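Call for Participants: Teaching Household Tasks to Two-Arm Robots
Posted 14 May 2018

The Manipulation Laboratory at the Espinoza Institute invites applications from adults who wish to take part in a paid study on robot teaching. The study is conducted jointly with Astum and will run through the end of August. Fifteen places are available.

Participants will operate a pair of robot arms by remote control and guide them through ordinary tidying tasks, such as picking up fallen books and returning them to a shelf. The movements of both arms are recorded during each attempt. These recordings are later used to train software that performs the same tasks without an operator. A smaller number of sessions will be taught by hand, with the participant holding the arm and moving it directly.

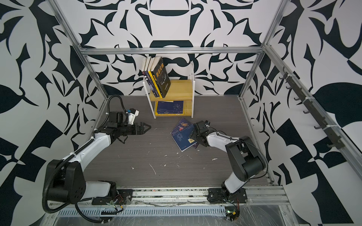
Each participant will attend eight sessions over four weeks. A session lasts two hours, including a break of 10 minutes after the first hour. The first session is reserved for training and a short practice test. Objects are returned to a new starting position after every attempt, and participants are asked to help with this between recordings. Work is carried out seated at the control station, except during hand-taught sessions, which require standing.

No previous experience with robots is needed. Applicants must:

be 18 years of age or older;
have full use of both hands;
have normal or corrected vision;
be able to attend on weekday mornings or afternoons at the Clodier Building.

Persons who have worked with the Brokix control system in the past year are not eligible for this study but may ask to be placed on the list for later work.

Participants will receive $58 for each completed session. Payment is made at the end of each week. Participation is voluntary, and a participant may withdraw at any time and will be paid for all sessions completed up to that point. Video is recorded in the work area only. Names are not stored with the recordings.

To apply, complete the short form available at the reception desk of the Clodier Building or request a copy by mail from the Manipulation Laboratory. Please state which hours you are available and whether you are left- or right-handed. Selected applicants will be contacted by telephone to arrange the training session.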